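Section 3: Setting Up Your First Countertop Chore

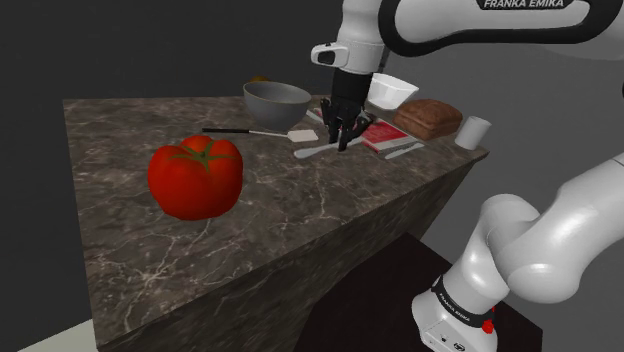 The practice kitchen in Plavance, with the arm over the counter and its grocery and dish items.

Welcome back! By now you have Plavance installed and the arm model loaded, and I expect you're itching to hand over the dishes. Before you do, a word about what to hope for. People write to us and ask whether a machine can clear a kitchen counter yet, and our answer is still "parts of it, on a good day." Picking up one item you have named is fairly dependable in simulation. Clearing everything, in a sensible order, without squashing the tomato, is a good deal harder, and a real kitchen is harder again.

So we start small, with one utensil and one bowl.

1. Open the Chores menu and choose Counter Tidy. The practice kitchen takes a minute or so to load the first time, so please don't click twice.

2. Set the scene seed to 935. Every reader of this guide who uses that seed gets the same layout, and it makes comparing notes with a friend or a classmate much easier.

3. Under Target, pick the light gray utensil near the middle of the counter. Leave the long spatula for later on; its handle and blade behave quite differently in the fingers.

4. Under Destination, pick the white bowl.

5. Set Grip Force to 2. You may be tempted to go higher (I always was), but a thin utensil lying on polished stone tends to skid away when it is pinched too hard.

6. Press Run and let the attempt finish, even if it looks hopeless halfway through.

7. Repeat until you have 16 attempts, then open the Results tab and save the log.

Note: The bread, the tomato and the cup all count as obstacles unless you untick them. Kiyoshi Matsuda, who built this kitchen, suggests leaving them ticked, and I agree with him. A chore that only works on a bare counter won't be much help to anyone at dinner time.

Note: In our own October trials the arm finished this chore in around 3 attempts out of every 4. If you get far fewer, check the grip force first and then the approach height.

Caution: Do not send a saved run from Plavance straight to a physical arm. Weights and friction here are estimates, and a motion that looks gentle on your screen may hit a real counter hard. Work through Section 5, Moving to Hardware, with a second person at the stop button.

Caution: Changing the seed during a run will discard the log.

Once you're happy with the utensil, go back to step 3 and try the loaf of bread, with Grip Force left where it is to begin with.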